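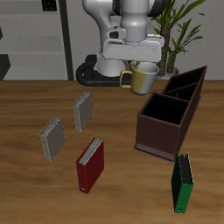
Figure 3. Desk-tidy task in the Skikari simulator, mug in the gripper.

Section 4. Running the desk-tidy task

Zundton's own quick-start says this task works "straight out of the download." Ours didn't until the third try, so follow the steps in this order.

1. Load the desk layout. You should get four binders, the divided box and the mug. If a binder is lying flat, reload.

2. Set the grip force to 2. The default is 7, and I have yet to see a reason for it.

3. Run the pick step alone and pause once the mug is off the table.

Note: The handle should point left. Hanneke Schouten has had it come up the other way, and the status line still said OK.

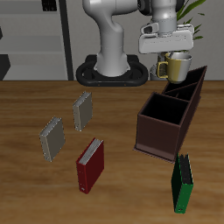
4. Check the clearance between the mug and the walls of the box before you let the arm go on. The planner claims to do this for you – check anyway, from a second view.

5. Pick a compartment by name. "Auto" is offered in the menu, but the manual never says how it chooses.

6. Run the place step at half speed.

Caution: A clean run in here is a clean run in here. The sales page talks as if the settings carry over to a real arm. Hendrik Brouwer asked Zundton for test results in September and got a brochure. Until there is something better, treat your saved settings as a starting point and redo steps 2 to 4 on the hardware.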